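# Fixing a gripper that drops (or crushes, or drags) light trash

My two-arm table setup spent most of October being terrible at picking up garbage. Bottles slipped out, wrappers got dragged along like a dead leaf on a shoe, and one evening the gripper closed so hard on a bottle that the arm threw a protective stop and sat there with the thing clamped in its fingers until I'd had my dinner. I've got it sorted now, and since Colette Le Goff at the Plindale makerspace asked me to write up what I did, I'm going through it in the order I wish I'd done it, which is very much not the order I did it in.

You'll need access to your gripper's force and width settings, a way to log finger position, and a bag of real trash. Please use real trash! I tuned mine on foam blocks for weeks and it taught me nothing.

## Before you touch anything

Do a stop check. Hit the e-stop with the arm moving slowly and nothing in the fingers, then do it again with something soft in the grip. You want to know what your gripper does when it loses power. Mine holds. Some open. If yours holds, work out how you're going to release it before your sleeve is the thing being held (my release procedure is printed out and taped to the controller now, and I'm not going to tell you how that came about).

Then drop your speed. I run 7 percent for all of this. It's dull, and you'll want to turn it up after ten minutes, and please don't.

If you have a second arm, park it and disable it. I mean disabled at the controller, with the motors off. Mine had a leftover "return to home" call in a script that I'd forgotten I wrote, and the first time my test program crashed, the cleanup step woke up the arm I wasn't even using. It swung through the space where I normally lean in to reset the trash. I wasn't leaning in, luckily. Go look through your exception handling for anything that moves a robot. I'll wait.

## Step 1: Find out which failure you have

I had three problems that all looked like "it dropped the bottle," and I wasted a lot of time treating them as one.

**The grip closes on air.** Fingers go all the way shut, the program says grasp complete, the arm carries nothing to the bin and proudly lets go of it. Check your log for the final finger width. If it's at or near zero, this is you.

**The grip closes, then loses it on the lift.** Final width looks fine, and then it shrinks on the way up. Crushed bottles do this constantly. The plastic keeps folding under the fingers after the gripper thinks it has finished.

**The grip brings a friend.** You asked for the bottle and you got the bottle plus the wrapper that was tucked under it, and the wrapper lets go halfway across.

Run the same pick over and over and write down which one you get. I did 36 picks in one sitting, and 21 of them were the second kind, which really surprised me. I'd been sure it was all vision.

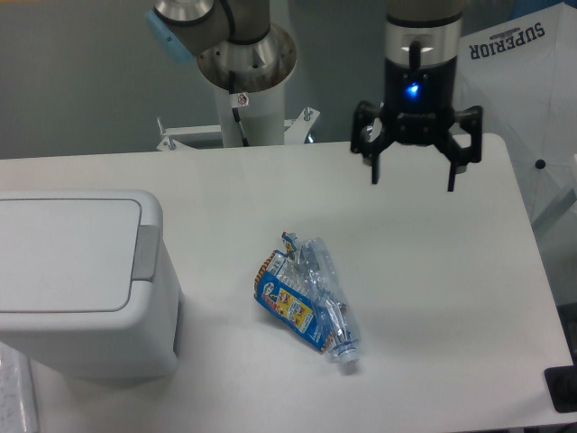

The wrapper case is the one that fooled me the longest, so let me stay on it for a minute. When two things overlap, my detector was drawing one big outline and handing the planner the middle of it. The middle of a bottle and a wrapper together is a spot that's no good for picking up either one! So the fingers came down half on stiff plastic and half on foil, and whichever one was slicker won.

## Step 2: Fix the false "grasp complete"

Go into whatever code decides that the grip worked. Mine only asked whether the fingers had stopped moving. Of course they'd stopped moving, they'd hit each other.

Add a minimum width check. Close the gripper on nothing, log that width, then close it on the thinnest thing you ever expect to pick up and log that too. Put your threshold between the two. A flat wrapper is so thin that there may be no useful gap between the numbers, and if that's your situation, use a camera look after the lift instead. Lift a little, look at the table, and ask whether the object is still there. It's slower, but it's right a lot more often.

## Step 3: Squeeze twice

For the bottle that shrinks on the way up, I tried more force first. Don't. That's how I got the protective stop.

What worked was closing gently, waiting 310 milliseconds, then closing again at the same force. The plastic buckles on the first squeeze and mostly stays buckled, and the second squeeze takes up the slack. After that I lift slowly for the first bit and check the width once more before speeding up. If it's still shrinking, the arm goes back down and opens. Jhair Benavides at Haverford gave me the idea - he was having the same trouble with soft pouches - and I'd been too stubborn to try it because it seemed too simple.

Keep a hard cap on force in the gripper's own settings, separate from your script. Scripts have typos. Mine has had several.

## Step 4: Separate before you pick

Back to overlapping trash. I tried for ages to get a better outline, and it did improve some, but the fix I kept is mechanical. If the detector sees two labels whose boxes overlap by a lot, the arm doesn't pick. It nudges one item sideways with the fingers closed, backs off, and looks again.

A few things I learned doing this:

- Nudge toward the middle of the table. I pushed a bottle clean off the edge on my first try and it rolled under the cabinet.
- Set a contact force limit for the nudge that's much lower than your normal one. The fingertips are close to the tabletop and any height error becomes a scrape.
- Give up after two nudges and beep. Mine once chased a wrapper back and forth for the length of a phone call.
- Draw a keep-out zone around anything you'd be sad to hit. I put one around the bin and one around the keyboard, plus a bit extra for the width of the open fingers, which I forgot the first time.

## Step 5: Run it again, same trash

Use the same items you used in Step 1. Put them down in the same messy way. I still get the odd miss with wrappers that have a torn end sticking up, and I think that's the depth reading grabbing the flap and setting the height too high. I haven't fixed it. If you have, tell me how!

When you bring the speed back up, go in small jumps and redo the stop check at each one. And turn the second arm back on last, with your hand on the button.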